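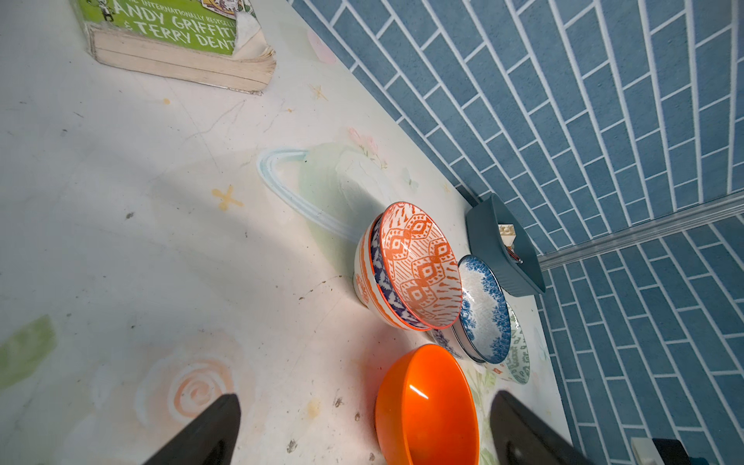 Peel-and-stick wall covering goes up fast if the wall is ready for it. Most problems come from dust, grease, or fresh paint underneath. New paint needs at least a month to cure first.

## What you need

- Wall covering, with one spare roll
- Level and pencil
- Tape measure
- Sharp snap-off knife and extra blades
- Plastic smoother or an old bank card wrapped in a cloth
- Dish soap, sponge, dry towel

## Prepare the wall

1. Wash the wall with warm water and a drop of dish soap. Rinse and let it dry overnight.
2. Fill nail holes and sand them flush. Wipe off the dust with a damp cloth.
3. Turn off the power at the breaker and remove the outlet covers.

## Hang the first strip

Measure the width of the roll. Make a pencil mark that far from the corner, less half an inch, and draw a plumb line from top to bottom. Don't trust the corner to be straight.

Cut the strip four inches longer than the wall. Peel back the top foot of the liner, line the edge up with your pencil line, and press from the middle outward. Pull the liner down a little at a time with one hand and smooth with the other. If a crease forms, lift the strip back to that point and lay it again.

## Match the pattern

Brick and tile prints show a bad match more than florals do. Check the repeat on the label before you cut. Ours was 18 inches, so we lost a fair bit from each strip. Set the next strip against the first at eye level, get the lines to meet there, then work up and down.

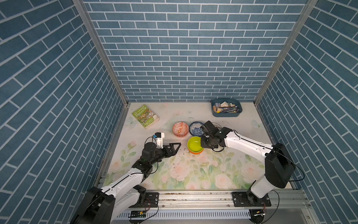

*Blue brick pattern with a running-bond layout.*

## Corners and trimming

Don't wrap a full strip around an inside corner. Cut it so that half an inch turns onto the next wall, then start the new wall with a fresh plumb line and overlap that half inch.

Trim the top and bottom last. Hold a wide putty knife against the edge and run the blade along it. Snap off a new tip after every strip or two, as a dull one will tear the vinyl.

Go over all the seams again the next day and press down any that have lifted.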